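Updated 26/09/2025

# Sorting a Mixed Table of Small Things

Use this when odds and ends have piled up and you want them put away in one go. You need a table, a cloth and a tray with compartments.

1. Lay the cloth first. Small parts roll less on fabric, and the table top doesn't get scratched.
2. Bring everything out and spread it flat. Don't sort while you carry.
3. Pull out clothing, such as hats and gloves, and keep it to one side.
4. Check product boxes before you keep them. If the device is out of warranty, recycle the box.

Notebooks take the longest, so leave them for last. Open each one and look for blank pages. A notebook with plenty of paper left goes back on the desk - a full one gets a date on the cover and goes on the shelf. 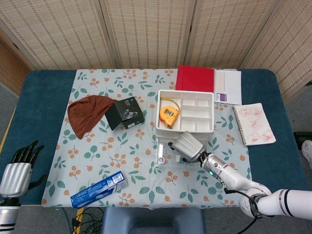 Tools go in the long side of the tray. A tape measure fits there with room to spare, but wind the tape all the way in before you put the tray in a drawer, or it will catch. Use the small compartments for clips, batteries and spare keys, one kind to each.

Very small items, such as rings and caps, do better in a clear box with a lid. Keep it next to the tray.

When the table is clear, shake the cloth out over a light-colored floor and check for anything you missed. I repeat the whole job every February.

Ximena Gaete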